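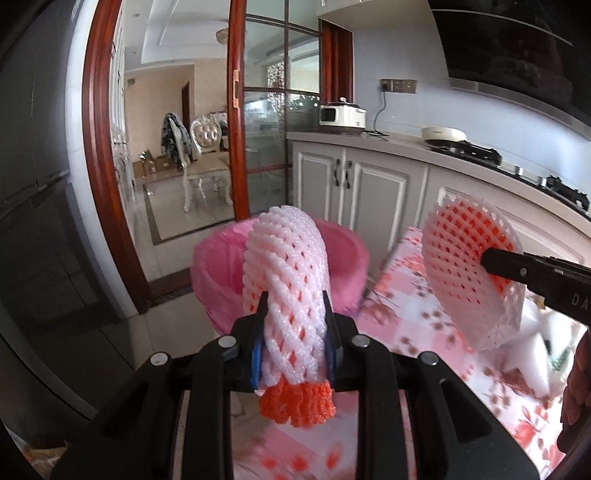 4.3 Recording a two-handed demonstration

Use this section to record soft items, such as foam fruit nets, with two hand-held grippers.

1. Clear the work surface of anything that is not part of the task. A patterned tablecloth may stay on.

2. Take one gripper in each hand and close both fully, then open them. The Murthy recorder sets its zero point from this movement.

3. Press Record and wait for the tone.

4. Pinch the first net between the finger pads. Close only until the net stops slipping – foam that is crushed flat gives a poor width reading.

5. Bring the second gripper in from the side. Keep the fingertips of both tools in view of the cameras.

6. Complete the task at half your normal speed, release the net, and hold still until the second tone.

Note: One recording can hold up to 1,375 frames. Longer tasks must be split at a point where both grippers are open.

Note: Repeat the task from a different starting position each time. The Skostier trainer needs 400 accepted recordings before it will start.

CAUTION: Keep fingertips clear of the gripper hinges.

If the recorder shows code 661, one gripper has lost tracking. Discard the recording and return to step 2.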